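What the packing bench still asks of us

The argument about robots at Skoston was over before most of us heard there was one. The firm packs spare parts for shops and garages, 1,649 lines of them, and since February some of the picking has gone to grippers. I have worked there long enough to remember when it was all hands.

I'm not against it. Picking small bags out of a tray for eight hours ruins your wrists, and I don't miss it. What I object to is how the change was costed. Management counted the 3,000 picks a shift and left out the job of looking after the thing that makes them.

That job now falls to people on a picker's wage. They clear jams, reset stations and get blamed when the count is down. The training was one morning, and the extra pay was a single payment of £500.

Looking after a gripper is mostly dull and close work. You learn where it sticks and which bags it drops. The pads on ours are black and show every bit of lint, and a pale scuff on one face is the sort of thing you get used to checking for. Stations go by number, so you say "the 7", as it's written in thick black strokes next to the white surface, and everyone knows where to go. All of this is skilled work – it should be graded and paid as such before the next line goes in. 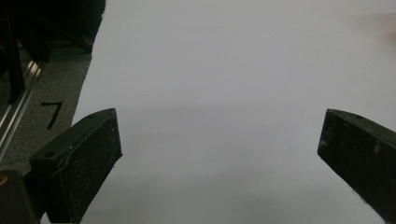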